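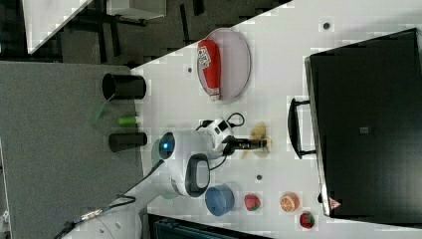
Corkby Fruit and Snack Prices

Shelf prices for loose fruit and small packaged snacks, copied down by hand in shops and market stalls in Corkby, Tandlow and Imell. One row is one price for one item in one shop on one visit.

Last updated: April 14, 2026

Contents

prices.csv — the main table
shops.csv — one row per shop or stall, with a short code, the town and the type of premises
items.csv — the item list, with the unit each item is normally sold in
notes.txt — free text from the people collecting, lightly tidied
old/ — the first version of the table, kept so that earlier links still work

Columns in prices.csv

visit_id: links all the prices taken on the same trip
shop: code from shops.csv
item: code from items.csv
price_pence: whole pence, as shown on the shelf or ticket
unit: each, kg, bunch, pack or bag
pack_grams: weight printed on the packet, blank for loose fruit
offer: y or n
offer_text: the wording on the offer label, copied as written
seen: y if the item was on the shelf, n if there was only a ticket

Why it exists

The prices published for larger towns leave out most of what is sold here. Imell has no supermarket, and the Tandlow market changes its tickets during the day. We wanted to compare the cost of a piece of fruit with the cost of a small packet of crisps or biscuits in the same shop, at the same time, and there was no table that let us do it.

How prices were collected

Each shop is visited every month except August, when two of the Tandlow stalls close and the others keep short hours. A collector takes the printed item list and writes down the ticket price. Nothing is bought. If an item has more than one brand or size, the cheapest one on the shelf is recorded and the pack weight is copied from the front of the packet.

Loose fruit is the awkward part. Bananas are sold by the kilo in Corkby, by the bunch on the market and singly at the Imell garage. We record whatever unit the shop uses and do no conversion in prices.csv. For anyone who needs a common unit, items.csv has a column called typical_grams, taken from kitchen scales: 10 of each fruit were weighed and the middle value kept. It is good enough for rough comparison and should not be used for anything finer. 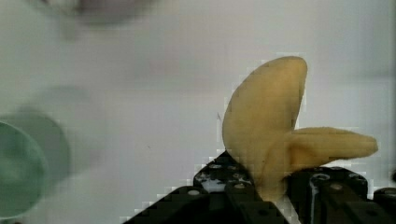

Aidan Egan wrote to point out that the typical weight for a banana includes the skin, and that anyone working out cost per edible gram will get fruit looking cheaper than it is. He suggested a second column for peeled weight. It has been added as typical_grams_edible, filled in for bananas and oranges only. Apples and pears are left blank until we agree what to do with cores.

Known problems

The offer column was not used in the first 3 rounds of visits. Rows from those rounds have a blank, and a blank does not mean there was no offer.

Multi-buy offers are recorded at the single price with the offer wording alongside. "Any 2 for" labels are common on snack bars and hardly ever seen on fruit, so single prices on their own make snacks look dearer than most people pay.

Shop code T7 covers a stall that changed hands. The new owner kept the pitch but sells different things, and the code should have been split. Treat its prices as two short series — the notes file gives the visit where the change happened.

Tickets on the market are often handwritten. Where a figure could be read two ways the row was dropped, which means seven visits have fewer rows than the item list.

Some packets were made smaller while the price stayed put. This shows up in pack_grams, so use it together with price_pence when looking at change over time.

Cleaning

Prices written in pounds were changed to pence. Item names were matched to the codes by eye. Duplicate rows from the same visit were checked against the paper sheets and the wrong one deleted. No outliers were removed. The very high price for grapes in Imell is real and was checked on the next visit.

What it should not be used for

The shops were picked for being in walking distance of a bus stop, so they do not stand for the area as a whole. Please do not rank named shops with it. Shop names are held back for that reason and requests for them will be turned down.

Aksoy format

The export in Aksoy layout is no longer made. The column order kept breaking the import, and the plain CSV opens without trouble.

Corrections

Send the visit_id, the item code and what you think the value ought to be. Paper sheets are kept for every round apart from the first.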